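Catalog > Bags and Sorting > Carrier Film > Thin-Film Handled Bags

We use cookies to remember your basket and measure page visits. Accept / Settings

Hondstead Thin-Film Handled Bags, White and Pink

Hondstead supplies two handled bags for light packing, shelf sorting and counter use. Both are made from the same thin film and fold to the same packed size. The white bag is plain. The pink bag is sold under the Otulura name and comes plain or printed, depending on the lot received. Bags are packed flat in sleeves and sold by the case.

Intended contents

The film is meant for light, mostly rounded goods: foam fruit, soft toys, yarn, folded cloth, small boxed items with blunt corners. It will take heavier objects for a short carry, but the film stretches at the handle roots before it tears, and a stretched bag should be taken out of use. Heavier hardware is better kept beside the bag than in it.

Squeezable foam produce is a common fill for play shops and sorting exercises. The pieces weigh very little, so volume is the limit and load is not. Stems and leaves on molded fruit can catch in a fold of the film. Put larger pieces in first, stem up, and let small ones settle between them. 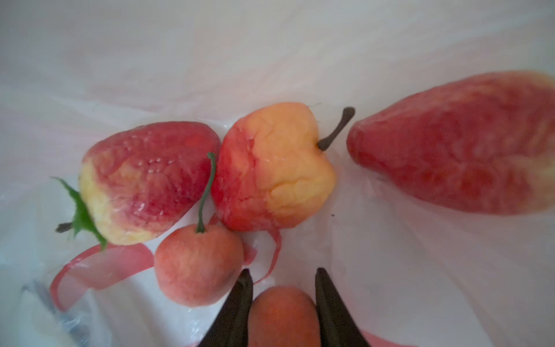 Film and color

White: slightly translucent. Contents are screened from the outside but can be identified at close range when they press against the film. Interior light is soft and even enough to pick out colors with the mouth held open.

Pink: pale, translucent. Dark or strongly colored goods show as a blurred shape. Pale goods lighten the film where they touch it. Where the bag has to conceal its contents, use two bags or order the opaque Vuvenstead series.

Both colors crease permanently on first folding. Creases do not affect strength. Film color varies a little from lot to lot and we do not match across lots.

Dimensions and packing

Height including handles: 600 mm
Side gusset: one each side, folded inward
Sleeves per case: 4
Bags per sleeve: 37
Handle type: looped, cut from the body film
Closure: none – tie the handles

The sleeve count is set by the folding line and can't be changed on request. Cases are not split.

Printed lots

Printed pink bags carry a red design on the outer face with touches of a second color. Artwork is chosen by the printer and changes without notice, so we do not take orders for a particular slogan or motif. Some lots have English wording, some have East Asian characters, and some have both. Ink is applied to the outside only. It reads through the film from the inside, in reverse, and this is normal for a film of this weight.

Allow the ink to rest before stacking printed bags against pale cloth. If a bag has been stored under pressure in a warm room, open it and leave it for a day before use.

Standing and filling on a shelf

The bag has no stiffener and will not hold itself open. On a flat shelf one side usually folds in toward the other as soon as the hand is withdrawn. There are three ways to deal with this. Roll the mouth outward by the width of two fingers. Place one large item against the side that tends to fall. Or hang the bag by one handle from the Lü rail hook and fill it from the free side.

Keep measuring tools, cutters and anything with a metal hook or edge clear of the film.
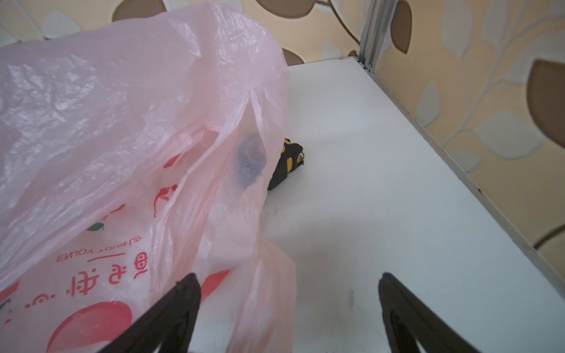 A hook end drawn along a taut panel will start a slit, and a slit in this film runs vertically with very little force. Slack film is more forgiving, but the same rule applies. Check the lower corners before reusing a bag that has shared a shelf with tools.

For measuring shelf depth before ordering, take the reading from the back wall to the front lip and allow for the gusset at its full width. A filled bag spreads more at the base than the flat size suggests. If the shelf is shallow, fill to two thirds and tie low.

Care and reuse

Wipe with a damp cloth and hang open to dry. Do not machine wash or iron. Store flat, away from windows – sunlight makes the film brittle at the folds first. Under light use a bag should last over 4 months. Bags with whitened handle roots should be replaced.

Ordering

White and pink are stocked separately and can be mixed by case in one order. Printed and plain pink share a stock code. Orders placed in November ship later than usual on account of the annual stock count.

Questions about film weight or lot color go to Aqeel Soomro on the Hondstead trade desk. Please quote the lot mark printed on the sleeve.

Page revised 30 April 2021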